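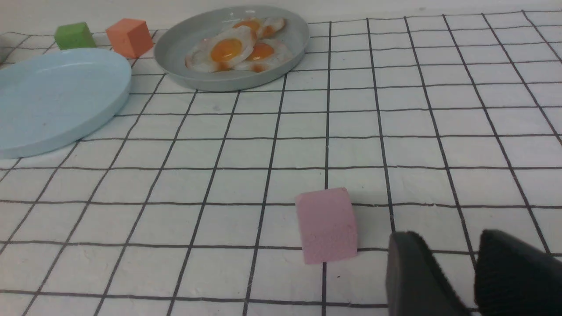
*Reading time: 2 min*

# Does a printed grid help a wrist camera find the cube?

Project report, Magdy Berrada

## Question

Our arm picks up foam cubes using one small camera at the wrist. In the spring the policy often stopped short of the cube or closed beside it. Plarunis, the lab's control code, had no other sense of depth, so I wanted to know if a grid on the table would give the network something to measure against.

## Setup

The work surface is white with black grid lines. A pink foam cube is the target. Green and orange cubes stay on the table as distractors, along with a light blue plate and a grey plate of toy fried eggs. The plates were left in on purpose — an earlier version trained on a bare table failed as soon as anything round came into view.

I did not iron the cloth. Small creases make the lines a little wavy, and I wanted the network to see that in training.

## Data

I recorded 500 demonstrations by hand control, half on the grid and half on a plain white cloth. After removing runs with dropped frames and keeping one still per approach stage, I had 2,797 labeled images. The label is the offset from the gripper center to the cube center, in millimeters, taken from the arm's own joint readings at the moment of grasp.

Both networks used the Adetby encoder with the same settings. The only difference was which half of the data they saw.

## Result

Each network got 120 test grasps on its own surface, with the cube placed from a shuffled list of positions. The grid network completed 81. The plain network did worse, mostly at the far side of the table, where it tended to close too early. Near the gripper I could not see a clear difference between the two.

I then ran the grid network on the plain cloth. It did badly, and it drifted left on most attempts. So it is using the lines, and it depends on them.

## Problems

- Cubes set exactly on a line crossing were harder than cubes between lines. I have no good explanation yet.
- Wrist calibration slipped once, on a Wednesday. I threw out that session and repeated it.
- Only the pink cube was ever a target.

## Next

Mix both cloths in one training set, then test on the wood bench in the Vaněk room — no grid, different light.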